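Search Lotard Community Help
Search topics, members...

How do I get matted fur on a plush toy soft again?

dkeller_7
My daughter has a stuffed animal with short, thick fur that has gone flat and clumpy along the back. It has been washed twice, both times on a normal cycle and then in the dryer on low. The tag is gone, so I don't know what it's made of. I tried a hairbrush and it pulled out some fuzz. Is there a way to fix this, or is it done for? 200 views and no replies on the other board, so I'm trying here.

MapleRow
The dryer did it. Low is still too hot for that kind of fur. Air dry only. I don't think it comes back all the way.

Alper Öztürkmen
It usually comes back most of the way if the fibers are only tangled. If the tips feel hard or crunchy, they have melted and brushing won't help.

Put cool water in a spray bottle with a drop of hair conditioner and shake it. Mist one patch until it is damp on the surface, not soaked through. Brush with a soft pet slicker, short strokes, starting at the tips. Hold the toy steady with your other hand so you aren't tugging on the seams. Let it dry overnight and brush again.

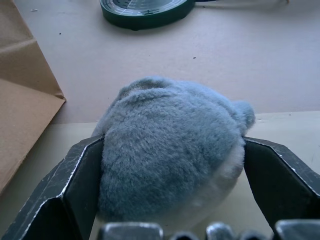

Alper Öztürkmen
Toy repair, Gezer

Short blue-gray pile like this can look a little matted in places and still be worth the work. Go slowly where the fur creases and around any small bump like an ear. Do the paler fur underneath last, with a clean brush, or you will drag lint into it.

For the next wash, put it in a pillowcase, cold water, gentle cycle. Skip fabric softener sheets.

MapleRow
ok, I didn't know about the conditioner. Might try that on ours.

Contact | Copyright Lotard | Back to top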